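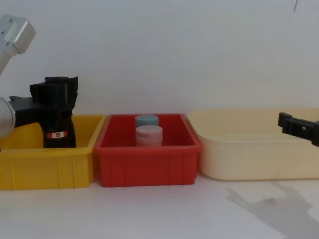

Grindemora : une méthode pour apprendre le tri à deux bras

1 May 2026 – L'équipe Jerkance, à Grindemora, publie le résultat de ses essais de tri avec deux bras robotisés. La méthode, nommée Mornar, apprend à partir de 21 démonstrations par tâche, et elle choisit seule quel bras doit prendre l'objet.
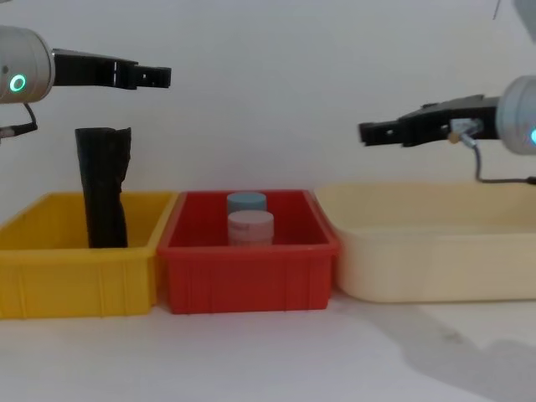 Les deux pinces au-dessus des bacs jaune, rouge et crème.

Selon l'équipe, le modèle peut enchaîner jusqu'à 4 transferts sans reprise manuelle. Les tissus souples restent plus difficiles que les pots. Une nouvelle série est prévue en novembre.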